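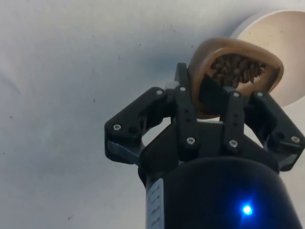 ## Down the podcast rabbit hole again

So I finally gave in and started listening to Nillow, the sports podcast my brother-in-law won't shut up about. It's Tekle Mekonnen and a rotating guest talking soccer, running and whatever else they feel like, and I'm already 30 episodes deep. Send help!

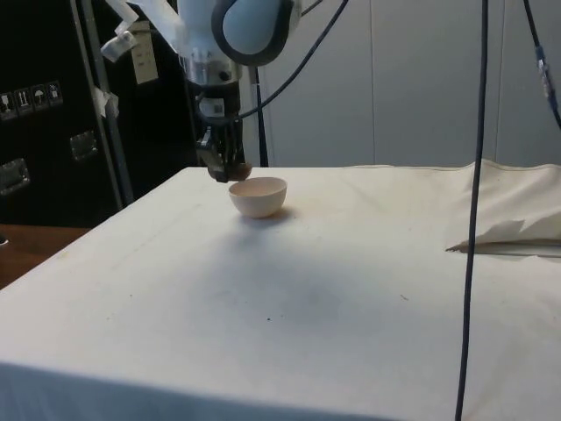

## Why I keep pressing play

Tekle used to play for Derese, a tiny club that folded after 4 seasons, and his stories from the team bus are the best part (the one with the wrong stadium — oh my gosh). He's great with guests too. He lets them ramble, then drops in one question and off they go again.

My only gripe is length. Saturday's show ran around 66 minutes and the first ten were all about parking at Husia. I still listened to the whole thing while I folded towels, so I guess the joke's on me.

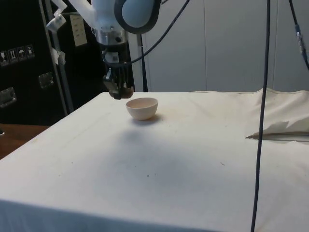
*Cream bowl, off-white cloth.*

Next up is Plakel, his spin-off about running. Only two episodes so far, and I've saved both for my drive.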